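Teaching two arms to share one door

Ask the lead software engineer at Gretton what the team has been up to since September and you get a long answer about doors. Oven doors, cupboard doors and, for most of the winter, the door of a microwave.

"I love this problem," she says. "You or I open a microwave while thinking about lunch. For a planner it's a real tangle. The door swings in an arc, the catch wants a firm push and then no push at all, and you've got two arms that would both quite like to be in the same place."

The project is called Lục, and it is a control and planning layer for two-armed robots. Underneath sits Pakard, the team's older motion planner, which used to treat each arm as a separate machine and check for collisions afterwards. Lục plans for both arms at once. It keeps a running guess of the door's hinge and angle, and updates that guess as a hand moves against it.

"The old way, we'd throw away plan after plan," she says. "Left arm fine, right arm fine, put them together and bang. Now the door is in the model as a third moving thing, and the planner gets a say in which arm takes it. We went from 2,000 candidate paths per task to 400, and the ones we keep are so much nicer to watch!"

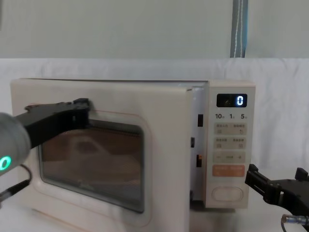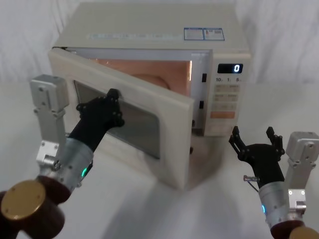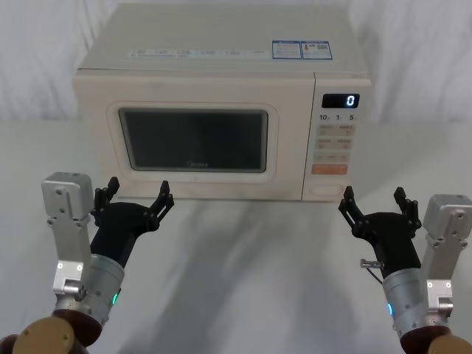
Two arms and a microwave: the door slightly ajar (first), held open by the left hand (second), and both grippers open in front of the appliance (third).

Perception has been the harder half. A cream appliance on a white surface with white cloth behind it gives a depth camera very little to hold on to, and dark glass is worse. The team's answer was to stop asking for a perfect outline. Lục looks for the few features it trusts, mainly the edges of the window and the display, and carries its doubt about the rest forward into the plan.

"If it's unsure where the edge of the door is, it should go slower and feel for it," she says. "That sounds obvious, but getting the uncertainty out of the vision code and into the controller in a form it could use took us months. I've still got the whiteboard photos."

The controller runs at 200 updates a second, and contact is where she gets most animated. Every recorded run can be replayed in Drendex, the team's own log viewer, with the forces, the camera views and the planner's choices lined up on one timeline. She wrote the first version over a weekend and has been rewriting it ever since.

"You scrub back 5 seconds and there it is, the moment the estimate went wrong. Before that we were reading text files and arguing."

Next on the list are drawers, which she expects to be easier, and fridge doors, which she doesn't. The seal on a fridge holds on and then lets go very suddenly, and the present force limits are too timid for it.

"I can't wait, to be fair," she says. "We've got a branch for it already. It doesn't compile yet."

27 March 2021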